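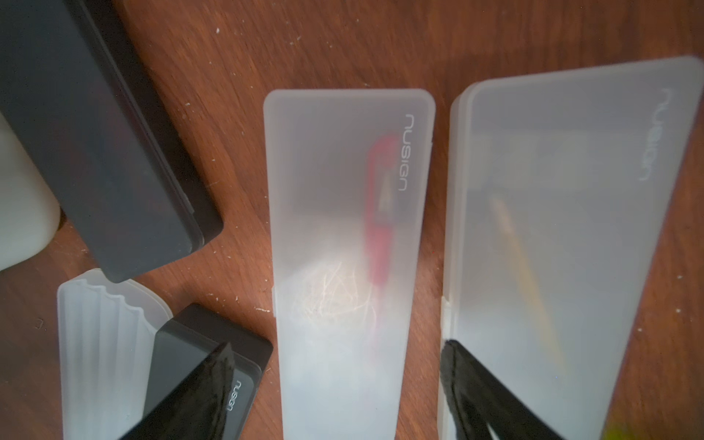

July 4, 2019. Holiday, building quiet, so I finally got to the second pass on the campaign mailers from the Enovside council race. The question is still the same one from May: when a mailer goes after the other candidate, can two coders who haven't talked to each other agree on whether it's an attack on the record or an attack on the person? First pass, we mostly couldn't. I think the trouble is that we sort by the thing that jumps out, which is tone. It's like the four cases on the wooden table there, dark gray and frosted white - you could sort them by color in a second and still know nothing about what they're for. An angry mailer about a zoning vote is still about a zoning vote! And a sweet, smiling one that wonders out loud whether a candidate "really understands our families" is going after the person, even with a golden retriever on the front.

So tone gets its own column now. I should have done this weeks ago. New columns in Fovier are: target (record, person, both, can't tell), tone (hot, cool, flat) and source cited (yes, no, fake-looking footnote). I know the last one sounds like a joke but we have 6 mailers where the footnote number goes to nothing at all, no note at the bottom, nothing on the back. I want to keep those separate from the ones with a real newspaper date, even a vague one.

Recoded 42 mailers today out of the 200. Slow going until lunch, then it picked up. Most of the slow part was me rereading the codebook and finding sentences I wrote that I no longer understand. "Code as person if the record is used to imply character" - well, that's every mailer ever printed. I changed it to: code as person if you could cross out the vote or the quote and the sentence would still make its point. Tried it on the "missed meetings" series and it works pretty well. Cross out the meetings and there's nothing left, so that's record. Cross out the budget vote in the "out of touch" one and it still says out of touch, loud and clear, so that's person.

Where it doesn't work: the ones that are only a quote and a bad photo. There's one (Sjögren box, near the back, glossy, folded in thirds) that has the candidate's own words about the bus line in huge type and then that awful photo with the mouth half open. The words are record. The photo is, I don't know, an insult? I went with both, then can't tell, then both again. Left it as both with a flag. If whoever codes next lands somewhere else please don't fix mine, just put yours in and we'll see how far apart we are.

Scanning notes, since I always forget: Atico scanner still eats anything on heavy card. Feed those one at a time, short edge first, and ignore the warning about size. Don't use auto-crop, it takes the return address off, and we need the "paid for by" line to tell the candidate's own mail from the outside groups. I lost that line on 8 scans and had to go back to the paper. They're redone and the file names end in b. Old ones are still in the folder because I'm scared to delete things on a holiday.

Oh, and that reminds me - the outside groups look nastier than the campaigns so far, but I'm not writing that anywhere except in this notebook. The Sjögren box came from one neighborhood and I bet that neighborhood got hit harder by outside mail than the rest of town. We need the mail from across the river before anyone starts saying things about who's mean and who isn't. (Me included, I said it at length over sandwiches.)

Agreement check won't mean much until a second coder has done the same batch under the new rules. Please read the crossing-out rule first and don't look at my column, it's hidden in Fovier but one click brings it back.

To do: finish the batch with the rubber band, rename the b files, ask the county clerk again about the filing dates for the two groups with nearly the same name, print the new codebook page and throw out the old one by the door. Fireworks already going off and it's not even dark, so I'm stopping at the second divider.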